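Residency Diary, Drodano House
July 15, 2025

The second week of the translation residency began with the weekly meeting of fellows. Perrine Hoarau reported that she has finished a first draft of the Gündoğdu letters, with the exception of 3 in which the handwriting remains in dispute. The house has agreed to extend her access to the reading room until August.

The afternoon was given to a discussion of footnotes. Arwel Hopkin holds that a reader of letters should be left alone with them. Kamrul Wickramasinghe asked how such a reader would manage the local weights and measures, and no agreement was reached.
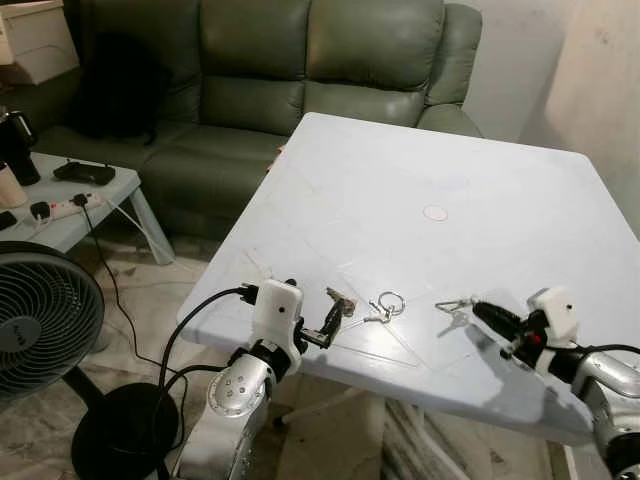
The square table beside the green sofa, Drodano House.

Ojārs Vaher then read from his version of the harbor chapters - 186 pages in the original, and likely to be longer in English. The fellows advised him to keep the dialect words and to drop the glossary.

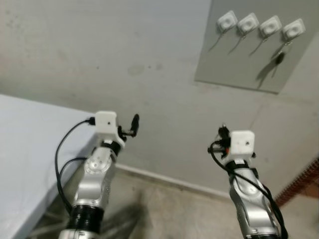 Titles took up the remainder of the session. The publisher has asked for something short, and Mr. Vaher's working title is a full sentence. Ms. Hoarau proposed naming the book for the color of the harbor office, which the author describes at length and in which nothing much occurs. Mr. Hopkin pointed to the gray wall in front of us and said that the shade would do very well for the cover. The proposal was recorded and will be sent on with two others.

It was further agreed that each fellow will submit a sample of no more than 400 words for the public reading.

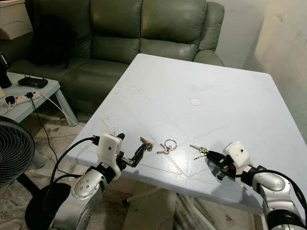

Keys on the light blue table.

Dinner was at 8. Mr. Wickramasinghe has asked to read first on Thursday.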